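7 Vergleich von Handgreifern im Zweihandbetrieb

Dieses Kapitel beschreibt, wie Sie zwei Handgreifer mit verschiedenen Fingerspitzen gegeneinander erproben. Es setzt voraus, dass Sie die Kapitel 3 (Laden und Einschalten) und 5 (Kalibrierung der Öffnungsweite) schon bearbeitet haben. Wenn Sie nur mit einem Greifer arbeiten, können Sie direkt zu Abschnitt 7.6 gehen.

7.1 Was Sie brauchen

Zwei Handgreifer der Reihe Nalgate, beide mit dem gleichen Stand der Firmware
Einen Satz Fingerspitzen Skavska weich und einen Satz Skavska hart
Das Steuergerät Brutis mit Netzteil
Zwei Verbindungskabel, nicht verlängert
Einen Tisch mit glatter Platte
Faltschachteln in verschiedenen Größen, zum Beispiel Arzneimittelpackungen
Einen offenen Karton als Ablage
Das Protokollblatt aus dem Anhang C

Die Schachteln sollen unterschiedlich schwer sein und verschiedene Oberflächen haben. Glänzend bedruckte Packungen rutschen anders als matte, und gerade dieser Unterschied ist für den Vergleich nützlich. Leere Schachteln darf man verwenden, aber sie müssen im Protokoll mit einem L gekennzeichnet werden.

Hinweis: Verwenden Sie für die Erprobung keine Packungen, deren Inhalt noch eingenommen werden soll. Beim Greifen kann der Karton eingedrückt werden, und auch die Blister im Inneren können Schaden nehmen.

7.2 Fingerspitzen wechseln

1. Schalten Sie den Greifer aus und warten Sie, bis die Anzeige erloschen ist.
2. Öffnen Sie die Backen von Hand bis zum Anschlag.
3. Ziehen Sie die alte Spitze gerade nach vorne ab. Nicht drehen.
4. Reinigen Sie die Backe mit einem trockenen Tuch. Reste von Klebstoff entfernen Sie mit dem Kunststoffschaber, nicht mit einem Messer.
5. Schieben Sie die neue Spitze auf, bis sie hörbar einrastet.
6. Wiederholen Sie die Schritte 3 bis 5 an der zweiten Backe.
7. Schließen Sie die Backen langsam und prüfen Sie, ob beide Spitzen sich auf ganzer Breite berühren.

Wenn zwischen den Spitzen ein Spalt bleibt, sitzt meistens eine Spitze nicht tief genug. Bleibt der Spalt auch nach erneutem Aufschieben, lesen Sie bitte den Abschnitt 9.2.

Vorsicht: Die Schrauben an den Drehpunkten der Backen werden für den Wechsel nicht gelöst. Werkseitig sind sie mit Sicherungslack eingestellt. Wer sie löst, verändert das Spiel der Backen, und alle Messungen davor und danach lassen sich nicht mehr miteinander vergleichen.

7.3 Arbeitsplatz einrichten

1. Stellen Sie den Tisch so auf, dass kein direktes Sonnenlicht auf die Platte fällt. Ein helles Fenster im Hintergrund ist zulässig, wenn das Bild der Greiferkamera dadurch nicht überstrahlt wird.
2. Legen Sie die Schachteln ungeordnet auf den Tisch. Einige sollen flach liegen, andere schräg aufeinander.
3. Stellen Sie den offenen Karton auf die rechte Seite, der Deckel bleibt daneben.
4. Führen Sie die Kabel so, dass sie nicht unter den Schachteln hindurchgehen. Ein Kabel über dem Rand des Kartons stört nicht, solange es locker hängt.
5. Wenn Sie die Zeit mit einem Telefon nehmen, stellen Sie es in einen Halter am hinteren Rand des Tisches.
6. Verbinden Sie beide Greifer mit dem Brutis. Der linke Greifer gehört an Anschluss A, der rechte an Anschluss B.
7. Warten Sie, bis der Brutis beide Geräte meldet.

Hinweis: Werden die Anschlüsse vertauscht, dann funktioniert die Aufnahme trotzdem, aber in der Auswertung sind links und rechts verwechselt. Man bemerkt diesen Fehler oft erst am nächsten Tag. Bewegen Sie deshalb vor dem ersten Durchgang nur den linken Greifer und kontrollieren Sie, ob die Kurve A reagiert.

7.4 Durchgang ausführen

Ein Durchgang besteht aus 30 Griffen. Für einen vollständigen Vergleich brauchen Sie 4 Durchgänge: zwei mit weichen Spitzen und zwei mit harten. Beginnen Sie nicht beide Male mit der gleichen Sorte, weil die Hand mit der Zeit geübter wird und das Ergebnis dann die zweite Sorte bevorzugt.

1. Wählen Sie am Brutis das Menü Vergleich und danach Neuer Durchgang.
2. Tragen Sie die Sorte der Spitzen ein.
3. Nehmen Sie beide Greifer in die Hände und halten Sie sie einen Moment ruhig über dem Tisch. Der Brutis gibt einen kurzen Ton.
4. Öffnen Sie die Backen weiter als die Schachtel breit ist und fahren Sie von oben oder schräg von vorne an.
5. Schließen Sie gleichmäßig, bis die Schachtel gehalten wird. Drücken Sie nicht nach.
6. Heben Sie die Schachtel an und legen Sie sie in den Karton. Nicht werfen.
7. Wechseln Sie nach jedem Griff die Seite, soweit die Lage der Schachteln es erlaubt.
8. Ist der Karton voll, drücken Sie Pause, verteilen die Schachteln neu auf dem Tisch und setzen den Durchgang fort.
9. Beenden Sie den Durchgang mit Stopp und legen Sie erst dann die Greifer ab.

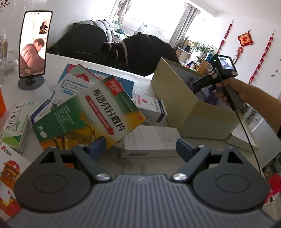
Abb. 7-3: Zwei Handgreifer am Tisch mit Arzneimittelschachteln, die Backen vorne geöffnet, rechts der Karton

Eine Schachtel, die schräg auf anderen liegt, greift man am besten an den beiden langen Kanten. Fasst man nur eine Ecke, dreht sich die Schachtel beim Anheben leicht aus den Spitzen - bei harten Spitzen passiert das früher als bei weichen.

Vorsicht: Halten Sie während des Durchgangs die freien Finger von den Backen fern. Die Kraft ist nicht groß, aber die Haut zwischen zwei Spitzen einzuklemmen ist schmerzhaft.

7.5 Ergebnis eintragen und beurteilen

Tragen Sie jeden Griff in eine von drei Spalten ein: gehalten, gerutscht oder verloren. Als gerutscht gilt ein Griff, wenn die Schachtel sich sichtbar in den Spitzen bewegt, aber den Karton trotzdem erreicht. Bei Unsicherheit sehen Sie die Aufnahme der Greiferkamera in halber Geschwindigkeit an.

Bei unserer eigenen Erprobung in der Werkstatt Oberholzer wurden im August über 158 Griffe ausgewertet. Mit den weichen Spitzen waren glänzende Schachteln deutlich sicherer zu fassen. Die harten Spitzen waren dagegen besser, wenn eine flache Packung eng zwischen zwei anderen lag, denn sie sind dünner und kommen leichter in den Zwischenraum. Für gemischte Packungen empfehlen wir die weiche Sorte als Grundausstattung.

Diese Angaben gelten nur für trockene Faltschachteln. Für Beutel, Tuben und Flaschen haben wir noch keine ausreichenden Werte.

7.6 Häufige Störungen

Der Brutis meldet nur einen Greifer.
Ziehen Sie beide Kabel ab und stecken Sie zuerst A, dann B wieder ein. Bleibt die Meldung, tauschen Sie die Kabel untereinander. Wandert der Fehler mit, ist das Kabel defekt.

Das Livebild am Greifer bleibt stehen.
Beenden Sie den Durchgang und schalten Sie den Greifer neu ein. Griffe mit stehendem Bild sind ungültig, auch wenn sie gelungen sind.

Die Öffnungsweite zeigt bei geschlossenen Backen nicht Null.
Nach dem Wechsel der Spitzen wurde nicht neu kalibriert. Führen Sie Kapitel 5 noch einmal aus, für jeden Greifer einzeln.

Die Spitzen hinterlassen Abdrücke auf dem Karton.
Stellen Sie im Menü Griffkraft den Wert auf 80 Prozent und wiederholen Sie drei Probegriffe. Diese Probegriffe gehören nicht in das Protokoll.

Eine Spitze löst sich beim Greifen.
Prüfen Sie die Rastnase. Ist sie abgenutzt, muss immer der ganze Satz ersetzt werden, nicht die einzelne Spitze.

7.7 Nach der Arbeit

1. Sichern Sie die Aufnahmen am Brutis unter Speichern.
2. Schalten Sie zuerst die Greifer aus, danach den Brutis.
3. Nehmen Sie die Spitzen ab, wenn die Greifer mehrere Tage nicht benutzt werden.
4. Rollen Sie die Kabel locker auf. Ein Knick direkt am Griff ist die häufigste Ursache für spätere Ausfälle.

Weiter mit Kapitel 8: Aufnahmen exportieren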